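Small tabletop bins sell steadily and get little attention, says the product lead at Brimach, the housewares firm behind the Rundcombe line. She has worked on lids for most of her career and keeps 68 of them on a shelf in her office.

"A tabletop bin gets tissue, wrappers and drink cartons," she said. "Cartons are the hard case. They hold their corners, so they catch on the rim."

Her advice is to flatten or crush the carton first. The opening on a bin this size is narrow, and a hinged lid has to tilt well back to leave room for the hand. "If the lid stops at 40 degrees, people hit it with their knuckles," she said. "They put up with that for a week — then they leave it open."
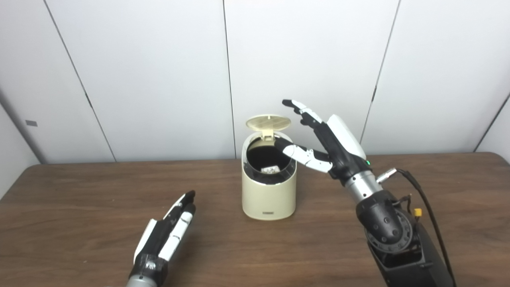
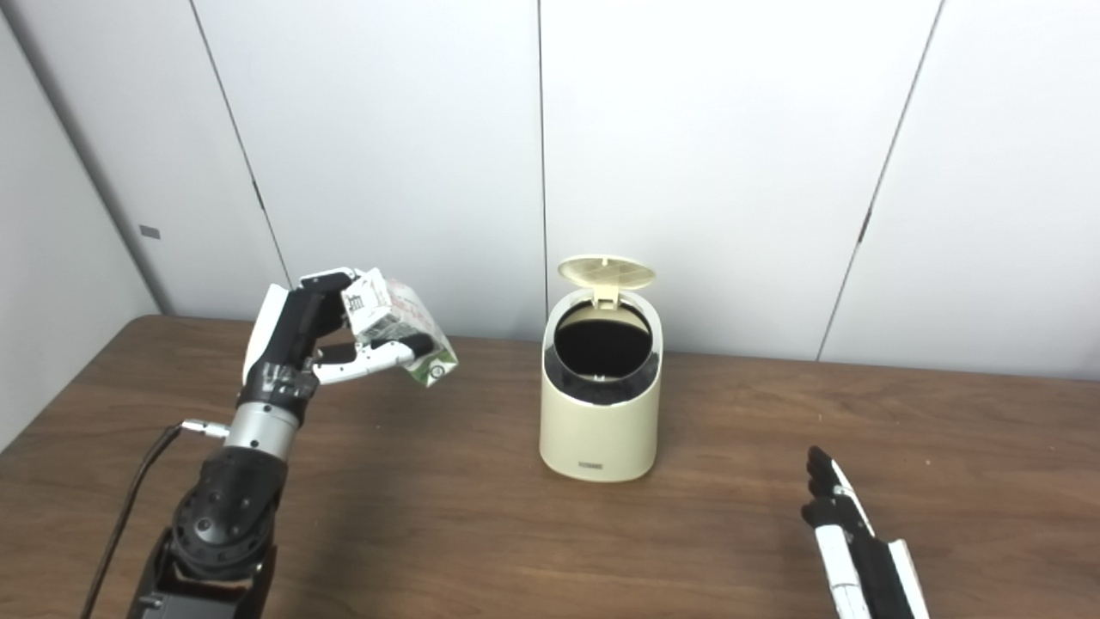
A small cream-colored bin with its lid open, on a brown wooden table.

At Dewulf, which stocks bins from several makers, a buyer said that he hears less about lids than about smell, and that customers who throw out juice cartons should empty the bin every 2 days whatever the lid does. The product lead does not dispute it. A liner helps, she said, if it is folded over the rim evenly.

Brimach logged 1,729 customer comments last year. Most concerned the hinge. A revised one goes to the Illell plant in May, with a longer pin and the same spring.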